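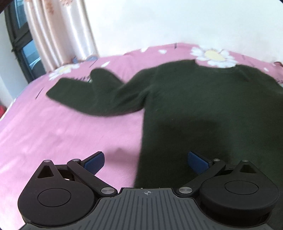 Visits > Textiles and Garment Care > Boltodby

We use cookies to remember your reading settings. Accept | Manage

Boltodby garment care open day

The Krasniqi workshop at Boltodby opens its doors once a year, on a Tuesday in May. Entry is by timed ticket and each group gets 80 minutes. I went with the second group, which left the front desk at 10.30 and was led by Calum Moncrieff, who runs the folding and storage side.

The ground floor is intake. Knitwear is weighed, tagged and checked for holes against a light panel before anything else is done to it. The workshop handles 2000 pieces in a normal month, most of them jumpers and cardigans sent in for summer storage. Labels are printed on a Girus tag printer, which was out of ribbon during our visit, so the morning's tags were being written by hand.

Washing takes place in a separate building and was not part of the tour. We were shown the drying racks - mesh shelves, 63 in all, each wide enough for one adult garment with the arms out.

Upstairs are the domestic rooms, where home methods are tried on ordinary furniture. Moncrieff's advice was to lay a jumper flat on a made bed, straighten the sleeves from the shoulder seam and fold from the sides inwards. He advises against hangers for anything heavier than a light cotton knit.
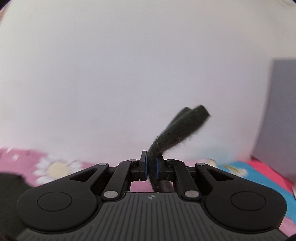 Handling was the part of the tour I had come for. A knit carries its own weight badly, and where it is held decides where the strain goes. Fuzzy dark green cloth pinched at one narrow point, as it was upstairs against the white wall, gathers into a twist below the grip. Moncrieff's rule is to support a garment at both shoulders when lifting it and to put it down before changing hold.

The storage room is kept dark. Garments go into Stondutari cotton bags, one to a bag, and the bags are stacked no more than four high. Bay 211 had been left open for visitors to try the drawer runners, which are stiff.

The car park is small and the footpath from the bus stop has no lighting. Tickets for the next open day are sold at the front desk only.

Shares: 63 | Comments: 4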